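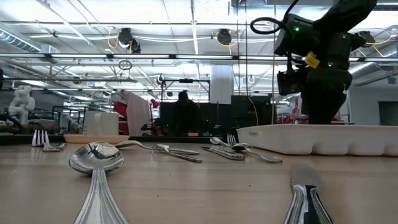
Figure 3. Flatware on a wooden tabletop, including a spoon, a fork and knives.

3.2 Wear and replacement of shared flatware

Shared kitchens lose flatware at a steady rate, and most of the households we studied could not say when a piece had gone missing. We followed 42 households in Prullside and Finemska, all of them in buildings where at least one kitchen is used by more than one family. Each household kept a written log for 7 months, starting in September, and noted every item bought, thrown out, lent or found again. The logs came to just over 400 pages in total. Entries that did not name the type of item were left out, which left 300 usable entries.

Teaspoons were the items most often reported missing, followed by forks. Table knives were seldom lost but were often described as worn. Households used the word "worn" loosely – for some it meant a dull edge, for others a scratched handle or a stain that would not wash off. We therefore asked each household to set aside the pieces it called worn and explain the choice in a short interview. The interviews were carried out by Chie Ueda in the residents' own kitchens.

Mixed sets were the norm. Few people had bought a full set at one time, and several had pieces left behind by earlier tenants. In the Finemska buildings, residents tended to replace single pieces from secondhand shops. In Prullside they more often bought a low-cost boxed set and kept the old pieces as spares, usually in the same drawer. Matching was rarely given as a reason to buy. Weight in the hand came up far more often, mainly for forks and dinner spoons.

The logs do not record how often each piece was used. A drawer count at the start and end of the study would have helped, and we return to this point in Section 5.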